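Ellora Guided Journal and Audio Course

Print this page | E-mail this page

Ellora is a printed journal with a set of recorded sessions, made for people who want to look at where their work and home life are going. It was written by Ilari Koskela and is published by Mesto.

The course runs for 5 weeks. Each week has one recording, a short reading and a set of writing pages. Most people do the writing in the morning, but the evening works as well. The pages are undated, so you can stop and pick it up again later.
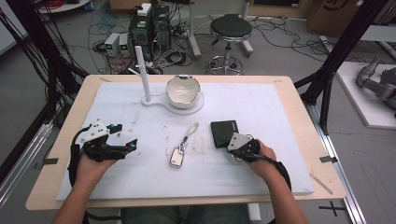
Do I need to have meditated before?

The first recording starts with simple breathing and takes you through it slowly. Later sessions build on that one, so play them in order.

What you get: the journal (hardback, ribbon marker), a download code for the recordings and a card with the weekly plan. The code is printed inside the back cover and can be used on a phone or a computer. Transcripts are included with the download.

Order code: 3234
Recordings read by Toivo Manninen
Refill pages: order code 618

Refill pages fit the Ellora journal only. They do not fit the older Wolia planner.

Print this page | E-mail this page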